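ORVILLE SEASON SIGNS: README

What the file holds

1,905 rows, one for each "sign" that a fan, columnist or radio caller put forward as proof that Orville would win the league that year. Two columns matter: the sign as worded, and the final table position. The rest is tags.

Where it came from

Nesrin Baysal typed up most of it from the Dodelon message board and the Wednesday phone-in. I checked 200 rows against the originals and found mistakes in the dates, mainly in the older ones. I would not trust any date before the board moved to Ding. 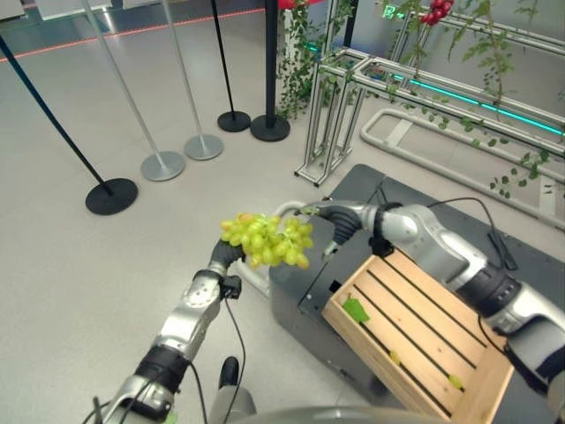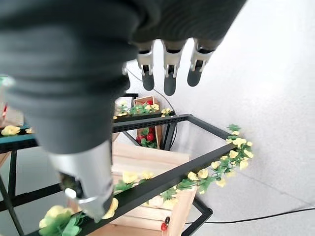
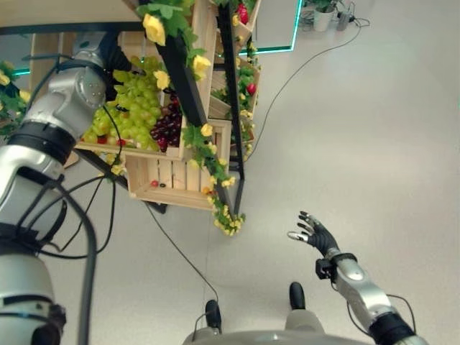
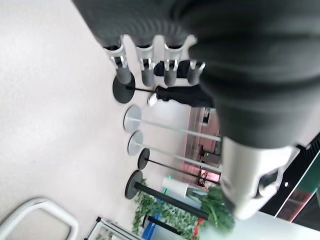
Known problems

People remember the signs that came good. A fan who saw an owl on the crossbar before a title season will post about it for years, and the same owl before a relegation scrap gets one line or none. The tag "strong" was applied by whoever did the typing, after the result was known, so I would leave it out of any sum.

Zurach rows are copied from a rival club's list and may be jokes. I could not tell, and I doubt the people posting could either.

What it should not be used for

Betting. Orville won the title in 2 of the seasons covered, and there were signs in all of them. Someone has already written in claiming a pattern in the weather rows. I ran it again with the seasons shuffled and got a better pattern.

Corrections

Send the row number and a scan of the source. "Everyone knows this one" is not a source.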